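**1/** I've been moving my small parts out of cardboard boxes and into clear plastic bins since May. A few people asked how I set it up, so I'm putting it all in one thread.

**2/** Background: I fix small household stuff at a shared bench in Cloldale. Lamps, drawer slides, toys, the occasional clock. The parts come in from everywhere and nobody labels anything before they hand it over. Mostly it's coffee cans.

**3/** The old system was shoeboxes on a shelf. You had to pull down four to find one spring. Two of them had gone soft at the corners and dumped screws behind the radiator, where I assume they still are.

**4/** First thing I did was stop sorting by size. I sort by job now. Everything for drawers goes in one bin, everything for lamps in another. If a screw only ever goes in a lamp, it lives with the lamps.

**5/** Blandine Lecomte disagrees with this and sorts by thread. Her bins are very neat. She also does a lot more machine work than I do, so take that into account.

**6/** Bins: clear, with a lid that comes all the way off. I tried hinged lids for a while and went back. A hinged lid needs space behind it and I never have space behind it.

**7/** The ones I like have ribbed walls. They don't bow out when you load them with metal. I bought a smooth-sided one from Sturkix and it was fine for fabric scraps, less fine for hinges.

**8/** Handles matter more than I expected. A full bin of hardware is heavy and awkward to lift by the rim. If you can find them with handles, pay the extra.

**9/** I don't fill them to the top. Leave enough room to get your whole hand in and turn it over.

**10/** Next to the bin I keep a shallow tray. Blue, plastic, came from a kitchen supply place on Bermúdez that was closing. Anything I'm using for the current job comes out of the bin and goes in the tray. When the job's done the tray gets emptied, even if there's one piece in it.

**11/** The tray is the part that made the difference. Before that I was working straight out of the box, and loose pieces ended up all over the bench by the afternoon.

**12/** Under everything, brown paper. I get it on a roll, 100 feet, and tape down a fresh piece when the old one gets greasy. You can write on it. I sketch the order things came apart in, then fold that piece up and keep it if the job is going to sit for a week.

**13/** Yareli Carrillo uses an old towel. Quieter, and nothing rolls. But small washers disappear into a towel and I don't have the patience.

**14/** Colored parts are easier than bare metal, by the way. Red is best on the blue tray. I've started putting a bit of red tape on the pieces I lose most.

**15/** On labels: masking tape and a marker, on the short end. I bought a label maker and used it for five bins. The tape curled. It's in a bin now, unlabeled.

**16/** Bin in the middle, lid pushed over to the left, tray on the right, paper underneath:

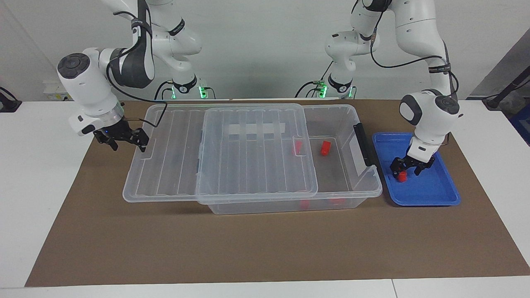 *Photo: Emiliano Tapia / Bedirow Shared Bench*

**17/** I slide the lid only partway unless I need the whole bin. It stays on top of the bin and doesn't take up bench space. Once it's leaning against something on the floor, it gets stepped on. I've cracked two that way.

**18/** If the lid is hanging over one side, don't set anything on the part that sticks out. It will tip. Ask me about the jar of brads.

**19/** A small cylinder is better stood on end than laid down. Same for spacers and short dowels. They stay where you put them and you can see what you've got.

**20/** Things I haven't solved: long parts. Curtain rods, threaded rod, piano hinge. They don't fit in any bin I own. Right now they're in a bucket by the door – not a system, just a bucket.

**21/** Also wire. Rutilio Bañuelos coils his and hangs it on nails, which looks good, but my wall is plaster and I've been told to stop putting holes in it.

**22/** I have nine bins done and the lamp parts still to go through. Lamp parts are the worst of it, mostly sockets that may or may not be any good. I'll test them before they get a bin.

**23/** Couple of people asked about stacking. Two high is fine with the lids on. Three high and I stop opening the bottom one, so I don't.

**24/** Jaqueline Solís wants the empty shoeboxes for her seed packets. The two soft ones are going in recycling. If anyone near Cloldale wants the coffee cans, message me – I have a lot of coffee cans.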